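How do I get years of household paperwork down to something I can live with?

Posted in Home and Money – Paperwork

Abdelilah Samir
Hello all, long-time reader, first time asking. I work from home at a wooden table in the corner of the living room, and over the years it's turned into the place where every bit of post goes to die. Bank letters, the boiler service, school things, the lot. When we moved from Riltcombe to Bindonach I just tipped the whole filing drawer into boxes and told myself I'd sort it by October. Well, October came and went.

I've now bought some binders and cleared one surface to sort on, and then I sat down with a coffee and lost the will completely. 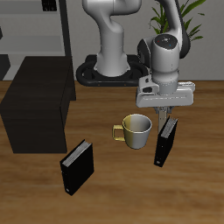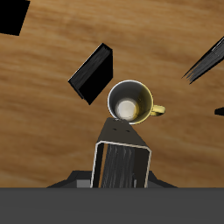
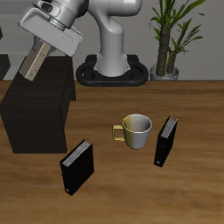 What I'm stuck on

I don't know what I'm allowed to throw away. My dad kept everything, and I mean everything, he had the receipt for a toaster that died before I was born, so I've got no instinct for it at all. I'm employed now but I did a few years of freelance translating on the side, so there are invoices mixed in with takeaway menus. There are also 66 envelopes I never opened (I counted them one evening in a sort of guilty rage). Most look like statements but you can't tell until you've got them open, can you?

So, two things really. How long do I keep each kind of paper? And is there a way of going through it that doesn't take over the whole house? My wife has been very patient but she'd like to see the hallway again. I'd also rather not scan every single page if I can help it, I tried that last winter and gave up after one evening of the scanner eating things sideways.

Thanks in advance, and sorry for the ramble.

Reply from Kettani
Oh I feel this one! I did my mum's paperwork and then my own straight after, so let me pass on what worked.

Open the envelopes first and do nothing else that day. Don't read them, don't file them, just open, flatten, and bin the envelope and all the leaflets that come with it. You'll be amazed how much of the pile is leaflets. Mine shrank by more than half before I'd made one decision, and it put me in such a good mood that I carried on the next morning without moaning.

Then sort into very rough piles. I used house, money, work, health and people (people being birth certificates, passports, school reports, anything with a person's name on it that you'd cry about losing). Don't be tempted to have a pile for gas and a pile for water and a pile for broadband – you'll end up with a floor covered in little heaps and no idea which is which. Rough first, fussy later.

As for how long to keep things, this is what I do in the UK, and do check the official guidance for your own case:

Freelance or self-employed records: at least 5 years after the 31 January deadline for that tax year. This is the one I'd be careful with, so pull every invoice out of the menus before anything goes near a shredder.
Payslips and P60s: I keep the P60s for good, they take up no room. Payslips go once I've checked them against the P60.
Bank statements: if you can get them online, check how far back they go and download what you need before you shred the paper ones. Keep any that back up your freelance years.
Household bills: I keep a year's worth, and the final bill from any old address a good while longer. You've moved, so hang on to those from Riltcombe!
Guarantees: until they run out or the thing breaks. Sorry to your dad.
Birth, marriage and adoption certificates, wills, pension papers, anything to do with buying the house: for ever, in something that closes properly.

For storage I have one binder for each of my piles, with dividers inside, and that's it. I write the year on the spine in pencil because I change my mind a lot.

The other thing is to set a timer. I do 3 songs' worth at a time (I put the radio on) and then get up. Long sessions made me sloppy and I once shredded a car tax letter I needed, which meant a very dull phone call.

Reply from Tritholm
Just scan it all and get rid of the paper.

Reply from bluegatepost
I'd go a bit gentler than that, as he's already said he doesn't want to scan everything. I only scan what I'd need in a hurry – insurance, passport, the car stuff – and I use my phone for it, flat on the table by the window. Much faster than a scanner and no sideways chewing. Call the file something dull you'd really search for, like "car insurance" and the year.

Also ask your bank and energy people to go paperless today, before you sort anything. Otherwise the post keeps coming while you're clearing the old lot and it's like mopping with the tap on.

One small disagreement with Kettani: I do read things as I open them, but only to look for the words "final" or "action required". With that many sealed envelopes I'd want to know sooner.

Abdelilah Samir
Thank you both, and Tritholm too I suppose! Going paperless tonight. Envelopes tomorrow morning with the radio on, and I'll look out for the scary words as I go. Does anyone know if I can put the ones with plastic windows in the recycling, or do I have to tear those out?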